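How to Flatten and Store an Empty Cereal Box
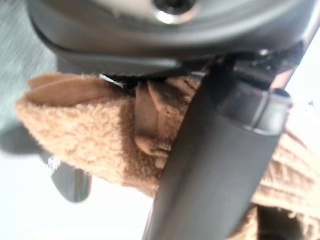

Liviu Tudose

Collectors keep most boxes flat. A flattened box takes up little room and the print doesn't rub against its neighbours.

Take out the inner bag and shake the crumbs into the bin. Wipe the inside with a dry cloth. Leave the box open overnight, as any sugar dust left in the corners will bring insects.

Find the glued seam, which normally runs down one side panel. Open the bottom flaps first. Slide a blunt butter knife under the glue and work from the middle outwards. If the card starts to tear, stop and warm the flap with a hairdryer for a few seconds. Leave the side seam alone.

Press the box flat along its own folds. Put it in an acid-free sleeve with a sheet of backing card and write the year on the sleeve in pencil. My Mokutstead boxes from the 256 g size fit a standard magazine sleeve, but the Brirholm family size needs the next one up.

Stand the sleeves upright in a lidded crate, no more than 100 to a crate.

Related pages
Removing price stickers from card
Fletau mail-in offers: a checklist
Storing small plastic premiums

Contact | Copyright Liviu Tudose | Back to top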